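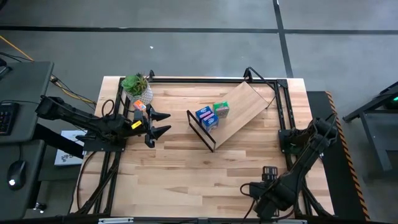 Gebhard Lüthi wrote that his left arm stops with a following error every time it lowers a carton into the rack, that the error clears on the first reset, and that he has been resetting it since June. He asks whether the error limit can be raised.

It can, but leave it where it is for now. A following error that clears on reset and returns at the same point in the motion usually means the fingers are touching something. With a wire rack, that is most often the top rail. The procedure below finds the contact and removes it. It was written for the two-arm Nernwood table running Vostham 4 with Jilolell grippers. Menu names differ on older versions.

Symptoms

The arm stops during the last part of the downward move. The log shows FOLLOW ERR on the wrist axis, sometimes with GRIP POS LOST behind it. The carton may stay in the fingers or fall. On the next attempt the rack has moved a little, so the stop comes earlier or does not come at all. This makes the fault look random when it is read from the log alone.

Before you start

Press the emergency stop before reaching onto the table, and wait for both arms to show DISABLED. A program pause does not remove motor power. After a following error the arm holds the position where it stopped and may still be pushing on the rack, so expect the wire to spring back when the brake is released by hand. Support the forearm first. Keep fingers out of the space between the gripper and the top rail.

If a carton is still held, do not pull it out. Release it with the manual open button on the gripper, one hand under the box.

Step 1. Read the stop position

Open the log in Kashyap and filter by FOLLOW ERR. Export the tool height for each stop. Our own log had 112 entries before we looked at it properly, and sorting them by height showed that most were at the height of the rail. If yours are scattered over the whole motion, stop here and check the cable at the wrist connector, as that is a different fault.

Step 2. Check the rack position

Bring the arms back up to the park position and disable them. Compare the rack feet with the taught marks on the table. A light wire rack has no grip on a smooth top and will slide under a small side load.

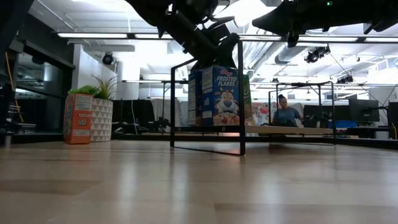 If the feet are off their marks, put the rack back and fix it down before measuring anything else. Double-sided tape under the feet is enough for testing. For regular use, screw two stops to the table on the side facing away from the arm that does the loading. Do not clamp the top rail. Clamping bends it, and the taught height is then wrong as well.

Step 3. Measure the clearance

Enable one arm only, in reduced speed mode. Jog it down with a carton in the fingers until the fingertips are level with the top rail. Measure the gap between rail and finger on both sides. The smaller value must be at least 12 mm. Measure with the fingers open as well as closed, because the open fingers stand out farther than the carton does and the release happens at the lowest point. This was the part we had missed. The downward move was clear, the fingers opened into the wire, and the stop was logged on the way back up.

Step 4. Change the release

Set the opening width in the release command to the carton width plus the smallest amount that frees it. The default is full open. Then split the retreat into two moves: straight up for 80 mm at reduced speed, then the normal path. If the old program rotates the wrist during the retreat, move the rotation into the second part.

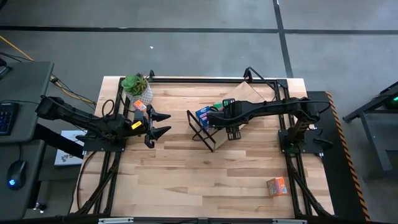 Right gripper lowered close to the wire rack, left gripper open and empty.

Step 5. Check for both arms

When both arms work near the rack, repeat steps 3 and 4 for the other side. The values cannot be copied across, as the wrist cable sits on different sides and the tool offsets are stored separately. Check also that the waiting arm has a hold point well away from the rack. The Vostham collision zone covers the links but does not include the fingers unless TOOL VOLUME is switched on in the cell settings.

Step 6. Run and confirm

Run the loading program empty, then with cartons, then at full speed. Reset the counter and let it go for 1,000 cycles with the original error limit. Check the rack feet at the end of the run. Any shift means there is still contact, even if no error was logged.

On the error limit

Raising it lets the arm push harder before it stops. The rack bends, cartons are crushed, and a hand near the rail has less protection. If stops continue after step 6 and the fingers are clear of the wire, send the exported heights along with the tool offset file, and leave the limit unchanged until both have been checked.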